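机器能不能干家务、能不能干门店里的杂活，这个问题四月以来被问了很多遍。集中写一串，只写操作层面，不写融资，不写人形。

先限定范围。我说的杂活是这样一类：东西不重，动作不快，没有危险，一个没受过培训的成年人看一眼就会。收桌面、叠毛巾、把退回来的卡片按类放回去、把翻开的书合上插回架。

这类活在自动化行业里长期没人做，原因很朴素：每一次都不一样，单次价值又低。给它做工装，工装比活贵；给它编程序，程序刚调好，货换了一批。

我在 Undovbridge 做集成，主要接零售后场的单子。Retik 供末端，Nasport 是我们用的任务调度和日志系统，Soriano 是客户，卖文具、贺卡、小礼品。名字先交代清楚，后面不重复介绍。

Soriano 提的需求只有一句话：营业结束以后，把试看台上被顾客翻乱的东西归位。

听起来是一件事，拆开是 9 项任务。捡单张卡片；捡叠在别的纸上的卡片；合上翻开的书；把册子立起来插进架；棋盘归位；长条形物件归位；小盒子归位；辨认哪些该丢；最后擦台面。

拆任务的人是 Salamatu Alhassan。她的拆法有一条原则我很认同：按接触方式拆，不按物品拆。顾客看到的是贺卡和书签，夹爪看到的都是薄片。

验收规则也写在同一份表里。单项限时 60 秒，允许重试 2 次，超过就记人工介入。没有部分得分。卡片捡起来了但折了角，记失败。

最后这条折角规则争了很久。供应商那边希望“捡起即成功”，理由是论文里都这么算。Musa Danladi 管后场，他的回答是折角的卡卖不出去，那就不叫捡起来。

我同意他。家务和门店杂活的成功标准，大多藏在东西的状态里。袜子捡起来了但勾了丝，杯子放回去了但杯沿磕了一下，按位姿误差算都合格，按使用者的标准都不合格。

下面按项写。先写最难的，薄片。

一张卡纸平放在硬台面上，对二指夹爪来说几乎没有可抓的几何。侧面高度等于纸厚，指尖伸到纸边时，指尖自身的圆角半径通常比纸厚还大。指尖压下去，压住的是纸面；抬高一点，就滑过去了。

人怎么做？人有几种办法，自己不察觉。指甲挑边；指腹压住往回搓，让纸拱起来再捏；推到桌沿，让它悬出一截，从上下两面夹；或者一只手按住一头，另一只手掀另一头。

这几种办法机器都能做，也都有人做过。问题出在选哪一种。选择依赖纸的硬度、台面摩擦、周围有没有空位、离桌沿多远。人摸一下就换，机器要先知道自己失败了，才谈得上换。

挑边：需要指尖有薄而硬的前缘，Retik 有可换的指尖件，前缘做得像小铲。铜版纸面的卡片挑得不错，带覆膜的容易滑走，带绒面的会被铲出痕迹。痕迹按 Musa 的规则算失败。

搓拱：需要指尖材料软、摩擦高，并且下压力可控。压力小了打滑，大了纸不动。纸越硬越难拱，厚卡基本拱不起来。薄纸能拱，拱过头就是折痕。

推边悬空：最稳，也最占地方。台面四周要有干净的边，桌沿高度下面要有手指的空间。有围板的工位直接用不了这一招，卡片推到底就顶墙。有时候顶墙也能利用，纸顶住墙会翘，翘了就能捏。这个动作在视频里好看，重复性一般。

双臂按掀：一只压，一只掀。对同步要求不高，对碰撞检查要求高，两只夹爪要在很小的区域里靠近。规划器保守一点，就直接报无解。规划器放松一点，维修单就多一点。

吸盘呢。每次写到这里都有人问吸盘，提前答。吸盘对单张平卡最好用，我们在别的线上大量用。放到这个任务里有几个麻烦：烫金和压纹面漏气；叠放时容易带起下面那张；翻开的书吸起来的是一页；棋盘和长条物件还是得夹。为了吸盘再加一套换手机构，节拍和成本都要重算。

所以 Soriano 这一单最后用的是夹爪为主。吸盘留给了单一来料的分拣口，那里表面材质是固定的。

再写叠放。叠放比平放容易还是难，要看叠的方式。

卡片整张压在册子上，册子有厚度，等于把卡片垫高了。卡片边如果超出册子边，指尖就有从下方进入的空间，比平放在台面上好办得多。卡片边缩在册子里面，那就和平放一样，而且下面这层还会动。

下面这层会动，是叠放里最麻烦的一点。指尖在卡片上搓，册子跟着走，摩擦系数谁大谁小事先不知道。两层一起滑，最后两层都偏了，相机再拍一次，和上次规划用的图已经对不上。

卡片压卡片，只压一个角，看起来简单，分割模型经常在这里出错。深色压深色、红色压米色，难度完全两样。颜色差大的边界清楚，颜色近的两张会被并成一张，抓取点落在两张的交界上。

文字也会误导。卡面上印了大字，字的笔画边缘比纸边还清楚，有的模型会把一行字框成一个物体。重复印同一个词的卡片尤其容易出这种情况，分割结果里会多出几条横的“薄片”。

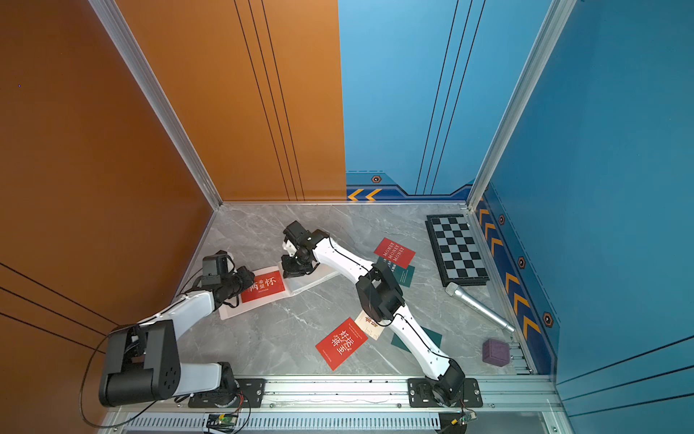
双臂工位，左臂对着压在册子上的红卡，右臂伸向翻开的白色书册。

对照着图说几句和上面有关的。

左边夹爪下方那张红卡压在白色册子上，属于前面讲的“垫高”情况。能不能从侧下方进指，取决于卡边和册子边的相对位置，这种判断从正上方的相机看很吃力，腕上的相机靠近以后会好一些。

靠前的“好运将至”红卡和旁边米色卡稍有搭边，颜色差大，分割应当不难。印着 MONEY 的那张就是我说的重复文字，底下还压着一张深青色的卡。如果先动下面那张，上面那张跟着走，顺序要排对。

右侧的棋盘、银色手持话筒、紫色小方盒，和纸品完全是另一类接触问题。棋盘贴着右侧的墙，靠墙那一边没有下指的余地，只能从其他边处理，或者先拉离墙面。

橙色和蓝色的围板不影响操作，影响的是视觉。围板颜色饱和度高，反光会染到白纸上，白平衡一漂，白册子的边就和底板难分。我们自己的工位后来换了哑光灰板，分割指标变好看了，拿到门店现场又掉回去。这个教训后面还要提。

接着讲翻开的书。

合书这个动作，人用一只手就行：手指插到封面底下，掀过去，松手，重力完成后一半。机器单臂做，前半段和捡卡片一样是进指问题，后半段是弧线轨迹问题。封面绕书脊转，转轴位置随翻开的页数变，轨迹不能写死。

轨迹偏外，封面被拉，书脊受力，整本书往前拖。轨迹偏内，封面被压弯。柔顺控制可以吃掉一部分误差，代价是慢。慢到什么程度要看验收表，我们那张表给的时间够用，但没有多少余量给重试。

双臂合书好做一些，一只压住不动的那半边，另一只掀。压的那只要压在不妨碍合拢的位置，掀到一半还得撤出来。撤早了书跟着跑，撤晚了夹在书里。听着像笑话，日志里是一类单独的故障码。

书页自己翻动也是问题。空调风口底下的书，拍图时停在某一页，动手时换了一页，抓取点上的那个边已经没了。Nasport 的日志里这类失败最初被归到“感知超时”，Salamatu 复核录像以后改成“目标状态变化”。改了归类，后来的改进方向才对。

棋盘。板状带框，重量分布均匀，框有高度，夹框就行。看上去是最简单的一项。

难点在目标位置。归位要对齐，对齐的误差人眼很敏感。棋盘斜一点点，路过的人都想去扶正。贺卡在格子里斜一点没人管。所以同一台机器，棋盘这一项的视觉成功率和位姿成功率差得很开，最后只能在放置后加一个轻推靠边的动作。

轻推靠边是我最喜欢的一类动作。拿现成的结构当基准，不靠测量靠接触。传统工装做的就是这件事，只是我们平时把它叫定位销、挡块、靠山。家里的桌角和墙也是靠山，可惜多数策略把它们当障碍物躲。

长条形物件，典型的是话筒、手电、擀面杖、牙刷。抓哪里取决于重心，重心从外形看不出来。话筒头和握把的密度差别大，夹在几何中心，提起来会转。转一点没关系，放下时方向错了就会滚。

会滚的东西，放下去那一刻任务没有结束。松手以后它还在动，而多数任务脚本把“夹爪张开”写成完成条件。这一项第一轮验收我们自己判全过，Musa 隔一会儿去看，有的已经滚到别的区。后来完成条件改成松手后复拍，位置稳定才算。

家里同理。把圆珠笔放回桌上，放下的瞬间是成功的。

小盒子。抓起来最容易，各家演示都爱用方块，理由充分。真实门店里盒子的问题在朝向和表面。朝向：带标签的那面要朝外，夹爪夹着两侧面能不能转到那个朝向，要看手腕行程。表面：有纹理的软包盒夹重了留印。

判断哪些该丢，这一项我们没有交给机器。

写得再细一点：机器给出“疑似废弃”的标记，放进单独的盒子，由早班的人看一眼。揉皱的试写纸、撕下来的价签、顾客留下的小票，混在商品里，外形都是薄片。误留一张废纸，代价是难看；误丢一张商品，代价是库存对不上。家里更严重，随手写在便条上的东西，只有写的人知道有没有用。

有人会讲大模型可以判断。可以判断一部分。上面写着字的它能读，能猜用途。它不知道那张便条今天还用不用。人问一句就解决，机器要么问得太多，要么不问。

擦台面。擦是接触力问题，平面擦拭在技术上早就成熟。这里的难点在前置条件：台面得清空。前面那些任务有一项没完成，擦就不能开始，或者要绕着擦。绕着擦的效果 Musa 不收，他说那等于没擦，早上还得再来一遍。

于是得到一个挺普遍的结论：串联任务的总完成率由最差的那项决定，而且最后一项往往替前面的背锅。看演示的时候多问一句前置条件是谁完成的，能省很多沟通。

接下来写人工介入，这部分数字对外说得最少。

试运行阶段，一个夜班里人工介入的累计时间近 3 个小时。注意是累计，拆开来都是零碎的：捡一张滑到工位外的卡，按一次复位，把两张粘在一起的分开，重新插一次松掉的线。

零碎介入比整块介入贵。人必须在附近待命，不能去干别的完整的活。假如让那个人直接收台面，时间可能还短。Musa 在周会上就是这么算的，我没有反驳的材料。

后来我们把目标改了：先减少介入次数，任务成功率放到后面看。做法很土。滑出工位的，台沿加矮挡；线松的，加扎带和应力释放；两张粘住的，直接跳过，攒到最后一起叫人。

攒到最后一起叫人，这一条效果最大。成功率一点没变，待命的人解放出来了。把失败排队，在软件上就是 Nasport 里改一个触发条件，之前默认失败即呼叫。

这里多写一点调度。单臂出错，另一臂要不要停？默认停，出于碰撞考虑。后来改成分区：两臂工作区有重叠的部分才互锁，各自独占的部分继续干。分区线画在哪，按物品分布调过很多遍，最后发现画斜线比画中线好，因为两只手臂常用的伸展方向是斜的。

线缆。没人爱写线缆。手臂每天做同样的大动作，线缆弯在同一个位置；做杂活的时候动作是散的，弯的位置也散，反而容易在意想不到的姿态下被勾住。仿真里没有线缆，仿真里一切都很流畅。我们在规划器里给线缆留了一个粗略的包络，牺牲了一部分可达区域。

被牺牲的区域里正好有一个卡片架。架子挪了。

这件事值得单独一条：部署现场最便宜的改动几乎总是挪家具。挪架子、换底板、加挡边、把灯往旁边移。技术团队不愿意写进报告，因为它不算技术。客户也不一定愿意，试看台在门店里是按动线摆的，动线归另一个部门管。

家里更难挪。你让人把茶几往外拉一点，把地毯换成没毛的，把抽屉拉手换成大的。扫地机器人已经让很多家庭改过一次布局了，垫高沙发、收起电线、门槛加斜坡。大家愿意改，是因为它每天真的扫。能叠毛巾但一周叠一次的机器，换不来这种配合。

说感知。很多人把失败归给抓取，我们复盘下来，抓取失败里有相当一部分根子在感知，感知失败里又有一部分根子在光。

门店打烊以后只留夜灯，色温偏暖，红卡和橙色背板之间的对比度下降。补灯可以解决，补灯以后覆膜卡反光，高光点把卡面切成几块。偏振片能压反光，压完进光量又不够，曝光拉长，腕部运动时拖影。

一圈下来，最后的方案是停稳再拍。牺牲节拍，图像干净。夜里时间够，没人等。白天营业时段就不能这么干，这也是这套东西只能夜里跑的技术原因之一，另一个原因是安全围栏。

深度相机对薄片基本没用。卡片厚度淹在深度噪声里，深度图上它就是台面的一部分。得靠彩色图找边，再假设它和台面共面。叠放的时候共面假设不成立，误差就是下面那层的厚度。垫一本册子，误差就够指尖撞上去了。

撞上去也不全是坏事。有力反馈的话，轻碰一下就知道实际高度。我们现在的流程里有一步就是主动碰：先在目标旁边轻触，测到面，再进指。多花一点时间，少折很多角。

触觉传感器试过。指尖带触觉的版本对“有没有夹到纸”判断明显更准，这一点确定。对“夹到了几张”判断不准。表层磨损也快，卡纸边缘像细锉，磨的正好是最敏感的位置。备件费用写进方案以后，客户选了不带触觉的版本。

夹到了几张，目前靠腕部相机提起来以后侧着看一眼。两张错开看得出来，完全重合看不出来。完全重合的，放回格子时就是多一张，早班理货会发现。能接受。

然后说学习。最近两年主流做法是遥操作采数据，训练模仿策略，再看能不能泛化。我们也在用，在几项任务上替掉了手写逻辑。

替掉的是：合书、搓拱、长条物件的抓取调整。共同点是接触过程连续、难以写成状态机、失败了可以重来。

没替掉的是：任务排序、放置对齐、完成判定。共同点是有明确的规则，写规则比采数据便宜，出了错能查到哪一行。

采数据这件事有个不太被讨论的细节，就是操作员习惯。同一个合书动作，有的操作员先压后掀，有的一边掀一边压。混在一起训，策略在两种节奏之间犹豫，表现为手臂在书上方停着不动，或者小幅来回。Salamatu 的处理是先统一手法，再开始采，前面采的那批全部作废。

作废那批数据的决定当时不好下。事后看对不对，我不确定，没有做对照。只能说统一以后停顿少了。

还有一个细节：操作员自己会补救。卡片滑了，人会顺手拨回来，这种补救数据很值钱，可是采集规范里经常要求“失败重录”，把它删掉了。删掉以后策略只见过顺利的情况，现场滑一次就不知道怎么办。现在的规范是滑了继续做，别停。

泛化。换一批没见过的卡片，策略能不能用？尺寸接近、材质接近，能用。材质换成绒面或者立体翻折的，基本要补数据。换台面，要补数据。换灯，前面说过了。

灰板工位上训练出来的策略搬到门店会掉，这是前面留的尾巴。解决办法没有捷径，就在门店里再采。我后来倾向于一开始就不要把实验工位收拾得太好，颜色杂一点、边角有东西、光不均匀，训练时难受，搬过去时少难受。代价是早期的曲线不好看，做阶段汇报的人要有心理准备。

可能有人问，能不能直接用公开的大规模预训练策略。能启动，省一部分采集量。薄片这类操作在我们试过的范围里帮助有限，方块和杯子帮助明显。推测和训练数据里各类物体的多少有关，只是推测，没验证。

写回标题的问题。机器现在能不能干这些杂活，按项给一个我自己的判断，适用范围仅限我接触过的部署。

小盒子归位：能。
棋盘归位：能，需要靠边结构。
长条物件：能，完成判定要重写。
平放单卡：材质固定时能，材质混杂时看运气，运气不能写进合同。
叠放卡片：部分能，建议失败直接跳过。
合书：双臂能，慢。
册子插架：能，架子要有导向口。
辨认该丢的：不要交给它。
擦台面：能，前提是前面都做完。

册子插架前面漏写了，补一条。插架是典型的插孔问题，孔大于件，导向口做成喇叭形，问题消失一大半。没有导向口的架子，相邻的册子会歪过来挡住口子，要先拨开再插，又变成双手任务。架子加导向条，材料费很低，Soriano 批得很快。

这张清单换到家里要重排。家里没有人给架子加导向条，没有固定的夜间时段，没有围栏，有小孩和猫。上面写“能”的那些，在家里我会改成“在演示条件下能”。

安全多说几句。门店夜间有围挡，人进入即停。家里没有围挡，只能靠低速、低力、轻本体。力小了，擦台面擦不干净，书封面硬一点就掀不动。速度低了，一张桌子收很久。

收很久其实未必是缺点。洗碗机也很久，大家按下去就走了。前提是中途不叫人。所以对家用来说，我还是把介入次数排在速度前面，也排在单项成功率前面。一台收一张桌子收到半夜但从不叫人的机器，我愿意买。隔一会儿叫一次的，再快也会被拔电源。

成本。具体报价不方便写。结构可以讲：手臂本体已经不是最大头，现场调试的人力才是，其次是第一年的数据补采。很多算账的文章拿本体价格除以工资，得出回本时间，漏掉的恰好是这两块。

还有一块更隐蔽：客户方对接人的时间。Musa 为这个项目花的时间没有进任何一张表，要定标准，要验收，要跟早班解释为什么格子里有时多一张卡。换一个不愿意管的人，这个项目试运行就会停。

早班的态度也记一下。开始是嫌麻烦，因为多了一个“待确认”盒子要看。后来盒子里的东西少了，反应平淡，平淡算好评。有人提了一条建议，把待确认盒子换成浅的，不用弯腰翻。换了。

目前状态：夜间运行，任务表里除了辨认丢弃那项以外都在跑，叠放卡片失败即跳过，早班统一处理。介入时间比试运行时少，正式数据等 Soriano 那边同意再放，别催。

下一步计划里有两件事。Retik 那边在改指尖件，前缘再薄一点，同时把背面做软，争取挑边和搓拱用同一副手指。Nasport 那边要加一个按物品状态回滚的功能，书页自己翻了就重新规划，不走报错。

指尖件的样品如果到了，会另开一串贴测试方法，包括卡纸怎么选、折角怎么判。折角判定目前还是人拿着对光看，这件事本身也该自动化，排在后面。

评论里统一回几个。

问为什么不用五指手的：试用过别家的，能做的动作更多，坏得也更勤，夜班没有人会修。暂时不考虑。

问能不能叠衣服的：不在我们的单子里，没有一手数据，不评价。布料和卡纸的失败方式差别很大，卡纸怕折，布料折了可以抖开，某些方面布料还宽容些。

问双臂是否必要的：就这张任务表，捡单件不必要，合书和叠放必要。预算只够单臂，就把后面这些从表里划掉，别硬做。

问自己家里会不会装一套的：不会。桌子我自己收，收得也不怎么样。

问那份按接触方式拆的任务表能不能公开的：Salamatu 说整理完可以放，里面有些货架尺寸要先抹掉。放出来以后链接补在这条下面。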